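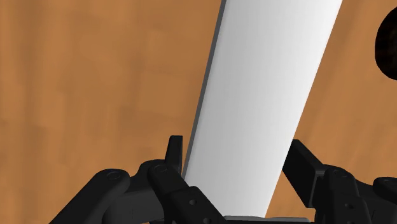 Restrepo，2018年2月17日

## 4. 记分台与计时系统的安装与设定

本节适用于 Viteo 记分台与 Trinik 无线操作盒的组合，用于足球及五人制足球场地。显示屏的吊装见第3节，联赛数据导出见第6节。

### 4.1 安装位置

1. 将记分台放在中线延长线一侧，距边线不少于2米。
2. 确认操作员坐姿下能看到两个球门和第四官员的位置。
3. 操作盒与显示屏接收器之间的直线距离不得超过200米。中间有金属看台时，按一半距离计算。
4. 把接收器固定在显示屏背面的支架上，天线朝上，拧紧两颗M5螺钉。

> **注意：** 接收器不得安装在照明灯杆的配电箱内。

### 4.2 供电

1. 断开场地总开关。
2. 将显示屏电源线接入带漏电保护的回路。整屏满亮度时功率约900瓦，不要与灌溉水泵共用同一回路。
3. 合上总开关，等待屏幕完成自检。四位数字依次显示“8”，随后熄灭。
4. 按住操作盒侧面的电源键3秒，直到绿灯常亮。

> **警告：** 雨中不得打开接线盒。接线盒盖的密封圈有裂纹时必须更换，不可用胶带代替。

### 4.3 配对

1. 同时按下“主队+”和“客队+”，屏幕显示 `PAIR`。
2. 输入出厂配对码 2236，按“确认”。
3. 屏幕显示 `OK` 后松开接收器上的复位键。
4. 若显示 `E2`，关闭操作盒，等待10秒后重复第1步。连续三次出现 `E2` 时检查天线接头。

同一场馆有两块场地时，第二套设备须改用其他配对码，否则两块屏幕会同时响应一个操作盒。改码方法见附录B。

### 4.4 比赛参数

在待机状态下按“菜单”，逐项设定：

| 项目 | 代码 | 11人制 | 五人制 |
|---|---|---|---|
| 半场时长 | P1 | 45:00 | 20:00 |
| 计时方向 | P2 | 正计时 | 倒计时 |
| 中场休息 | P3 | 15:00 | 15:00 |
| 暂停 | P4 | 关闭 | 每半场1次 |
| 累计犯规 | P5 | 关闭 | 开启 |
| 终场蜂鸣 | P6 | 关闭 | 开启 |

青少年比赛的半场时长以竞赛规程为准，在P1中手动输入。按“保存”后参数写入存储器，断电不丢失。Nusik 型旧操作盒没有P5，犯规次数须用翻牌显示。

### 4.5 赛前检查

1. 将比分调至 9:9，再归零，观察有无缺划。
2. 启动计时30秒，与裁判手表核对，误差不应超过1秒。
3. 按一次蜂鸣键。场边正在热身时先通知双方教练。
4. 确认操作盒电量不低于两格。

比赛进行中不要进入菜单。误按时连按两次“返回”，计时不受影响，但进入菜单期间的进球须补录。

> **说明：** 事件存储器最多保存1299条记录。存满后新记录覆盖最早的记录，赛季中途应按第6节导出一次，建议在四月前完成。

### 4.6 关机

1. 按“结束比赛”，核对终场比分后按“确认”。
2. 先关操作盒，再断开显示屏电源。
3. 操作盒放回防潮箱，充电触点朝下。

本节修订：Dayana Espinoza。修订内容：4.3增加 `E2` 处理步骤；4.4表格增加P6。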